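TOOLS & KIT

Hekitz sim pack gets a rack task - first look

Quick one before Friday because the trial seats go fast. Hekitz have put out the panel-and-rack add-on for their arm simulator, the one a few of you asked about in November, and Crescencio Quintero and I got a trial key and spent most of an afternoon in it. Not a full review. Notes, mostly.

What you get. An arm with a parallel gripper, a tabletop, a slotted rack with indicator lights up top, and soft stuff to handle. All rendered, all runs on an ordinary desktop with a decent graphics card. Price is 900 for a year, one seat, and that includes the arm models and the scene editor. No hardware needed, which is the whole pitch really. Install took me 25 minutes, most of it downloading. Crescencio did his in half that but he already had the base package from the spring.

The wrist view

First thing we went to. The older pack only gave you a fixed room camera and everyone complained, me included. Now there's a view riding along with the gripper, looking out past the fingers, and you can record it next to the room view at the same rate. Shadows are switched on by default and they are not gentle. Hard edged patches all over the panel, and the indicator lights sit right in among it, red and yellow against black. Good for us. If your vision code only works in flat light you'll find out in the first run.

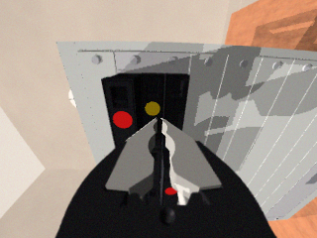

Setting up a run

Scene editor is a plain text file plus a preview window. You set the start pose of the arm, where the rack sits and at what angle, light position, camera list. Save, reload, go. Reload is quick, 3 or 4 seconds on my machine. There's a randomize switch for light and rack angle which I'd leave off until your basic task runs clean, otherwise you're chasing two problems at once. Ask me how I know.

The manual is thin. Pages on the joint limits are fine, the page on contact settings is half a page and one of the links goes nowhere. Hekitz say a new one is coming. They said that in the spring too.

Handling soft things

The bit I wanted to see. Most of the low cost simulators do boxes and pegs and stop there. Hekitz have a cloth-ish solver in this one and you can hand the gripper something crumpled and bring it up to the rack. We kept the forearm low and came in to the front panel from the side, wrist level. The creases look decent, shading and all, and it drops a faint shadow on the white behind it when you get close.

Two gripes. Stiffness is one number for the whole object, so no way to have a thick hem and a soft middle. And with the solver on full quality the thing crawls, so drop it to medium for teaching and nobody in the room will mind. Crescencio wants it on full for his own work and is now talking about a new graphics card, so factor that in to the budget. 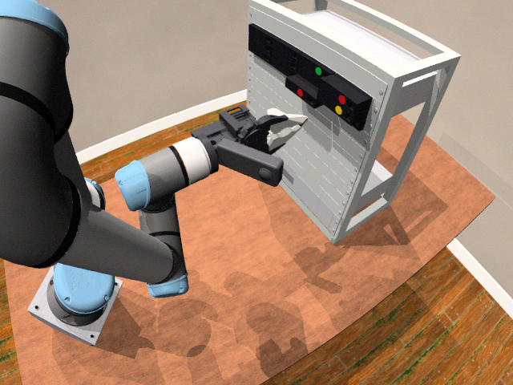
Versus the others

Members will ask so. Platgate is cheaper and has the nicer editor, drag and drop, but rigid objects only last time I had it open. Minja is the one to get if you need more than one arm in the same room. Arlow we haven't tried, if anyone has a seat please write in, I'd like a few lines for the next issue.

For a school lab or a small shop that wants to try a reach and place job before buying an arm, I'd go Hekitz. For anybody with a working setup allready, maybe wait for the manual.

Odds and ends

- Recording goes to a folder you pick. Default folder is buried deep, change it.
- The arm colors can be changed in the config. We left the dark gray and light blue.
- Indicator lights are scriptable, color and on/off, but the script has to load before the scene does. Lost a good while to that.
- Sound is on at startup. Turn it off.
- Export works for video and joint logs. Depth export is listed in the menu but grayed out in the trial.

Trial access

Trial is 4 weeks, full features apart from the depth export. Seats are shared out through the group list, so reply to this mailing with your name and what you'd use it for, a line is plenty. Crescencio is running a walkthrough on Friday evening for anyone who gets a key, he'll send teh link round to those people seperately. Bring your own scene file if you have one - he'd like something to break.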